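Home recording guidance for hand-held grippers published

A new set of good practice notes for people who record household tasks with hand-held grippers has been published by Pruvgate, after a trial that began in August and took in more than 200 homes.

The notes, which run to 18 pages and are written in a friendly and really quite readable style, cover the everyday matters that anyone who has tried this sort of work will recognise: how firmly to close the fingers on something delicate, how to tell the people you live with that you are recording, and what to do about letters, bank cards and family photographs that might otherwise end up in view.

Xiaoqing Lei, who led the writing, said she had been touched by how much care people took over the replies they sent in. "We had 2666 comments, and I read every one of them, some of them twice over with a pot of tea," she said. "People told us about their grandmother's teacups and their children's drawings, and they wanted to know what was fair to pick up and what was better left on the shelf. Those were the questions we tried hardest to answer."

Glasses get a page to themselves. The notes ask that they be held by the bridge or the frame and kept clear of hard surfaces when they are moved from one place to another. Anyone who needs their glasses to see properly is asked, very sensibly, to use an old pair.

There is also a limit of 40 minutes on any one session, followed by a proper rest for the wrist, and a request that bedrooms shared with other people be used only when everyone has agreed to it beforehand.

Mullari and Erard have both said they will follow the notes from the new year, and Jiang is putting together a shorter version for people who are just starting out. Comments are still very welcome, and a second edition is planned once they have been read.

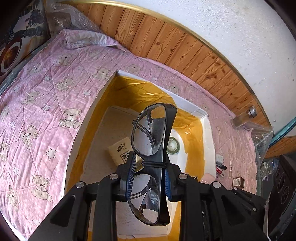 A pair of glasses held at the bridge over an open box.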